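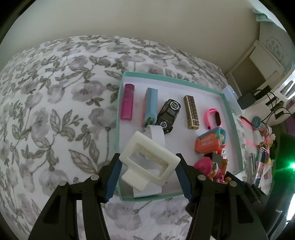 Bistilus 3 review: clutter finally gets sensible treatment

I've been running the new Bistilus release for tray-clearing work since August, and I like it a lot more than I expected to. It's a perception and grasp-planning package. You feed it wrist camera footage of people handling objects, and it gives you segmented items, contact points and a ranked list of what to pick next.

The ranking is the star! Version 2 went for whatever had the biggest visible surface, so it would happily grab a long bar with a toy lying across it. The new planner builds a support graph first (what rests on what) and works down from the top. I gave it 52 demonstrations of small, awkward stuff: toy cars, snack-sized packs, a fitness band, thin plastic frames with holes through the middle. It split those into 1,020 grasp candidates, and the ones I checked by hand were mostly sensible.

Thin frames are where I cheered. The old version closed on the opening as if it were solid. Version 3 looks for two opposing outer edges and squeezes there, and Gyula Kelemen, who tested it alongside me on the Veres controller, saw the same behavior on his own parts.

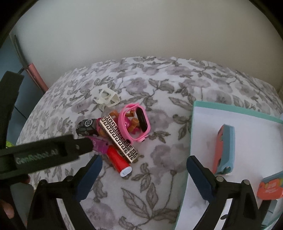
Does it cope with patterned backgrounds?
Mostly, once you turn on the depth prior. With color alone, printed leaves and flowers kept showing up as extra objects in my runs – switch the prior on before you label anything.

Gripes? The timeline viewer crawls on long recordings, and clear plastic still confuses the masks. Setup took me 17 minutes plus a driver hunt. The docs for the Govham exporter are thin too, though Soledad Gaete's forum post on axis order got me through it.

If you already have a pile of handheld demos, try this on the messiest ones first. I'm moving my Brundevcombe sorting set over to it on Monday, all 3,547 clips.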